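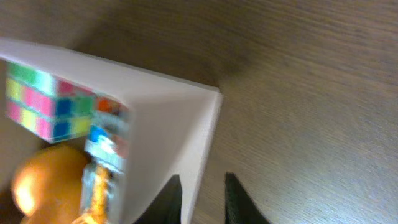
The cube in the white box, on the brown table.

Home | Notebook | Projects | Stores | People | Contact

Search this notebook
Enter keyword
Go

January, after lunch

Sorting day for the puzzle shelf, which I have been promising to do since before the holidays and which Halima very kindly shamed me into by putting the kettle on and clearing the brown table before I had my coat off. I do like this table for small jobs. The grain is good to look at, the light comes evenly over it in the early afternoon, and you can spread your bits out without anybody needing to use the other half.

The job was to decide what goes in the lending boxes for the Brorcombe visits and what stays on the shelf for repair. I started with the Rubik's cube, as it is the thing people ask for first and the thing that comes back in the worst temper. It has the small square stickers with dark gaps between them, the sort I grew up with, and I had forgotten how cheerful the greens and yellows look against a plain white box. The pink is a bit of a surprise every time. Ilse thinks we should go over to the stickerless kind and she is probably right, but I would miss peeling the corners with a thumbnail while thinking about something else.

About the box. This is one of the open-topped white ones from Sudine, and I am still in two minds. In its favour: it is light, it has a nice sharp corner, and the matte finish doesn't glare, so you can see straight away what is in it. Against: the walls are thin, and I wouldn't want to stack anything on top of it in the van. The listed weight limit on my delivery note is 700 grams per box, and I would sooner stay well under that. Stijn's suggestion was to run parcel tape along the bottom edges inside, and he has offered to do a test one. Yes please, Stijn, whenever you have a minute.

I tried the cube in different places in the box and prefer it tucked against a side. In the middle it slides about when you carry the box across the room, and you get that knocking noise which makes you think something has come loose. A fold of felt under it would cure this. Rosario says there is felt left over from the De Haan drawers, on the high shelf behind the glue, and that I am welcome to all of it apart from the green.

Turning notes, for whoever has it next - the top layer was stiff on the quarter turn and gritty on the way back. I gave it one drop of the silicone oil at the core, worked it through with 200 slow turns while listening to the radio, and it was much sweeter by the end. I then got carried away and tried to solve it, and had one face and most of a second before Mieke came in wanting the long ruler and I lost my place entirely. I have left it scrambled, as a scrambled one gets picked up more. Please don't oil it again before the visit! One drop really is plenty, and the last one we overdid left marks on people's fingers all afternoon.

Labels. The shelf number for the cube is 356 and the box wants the same number on the outside, short end, low down, in pencil first. I had 393 in my head all morning, and that is the wooden snake puzzle, so if you find a slip of paper saying otherwise it is mine and it is wrong. The Ukix label maker has run out of tape again. Halima has put it on the order list and I have underlined it.

Still to do:
- felt for the bottom of the box
- Stijn's tape test
- ask Ilse whether she wants a solution card in with each cube, or only one for the whole set
- check the snake puzzle elastic (it was tired in the autumn)
- find the lid we bought for the deep box, last seen near the sink

Mieke asks whether we could have the boxes in more than one colour so that she can tell hers from the others at the far end of the hall. I rather like them all white, but she is the one carrying them, so I have said I'll look at what Sudine has and what it costs. A strip of coloured paper on the short end might do just as well.

Tea at half past three, with the rest of Rosario's ginger cake. Back to the snake puzzle afterwards.

Recent entries
Felt, and where it lives
De Haan drawers: second coat
What came back from Brorcombe
Label maker, again
Sudine delivery, first look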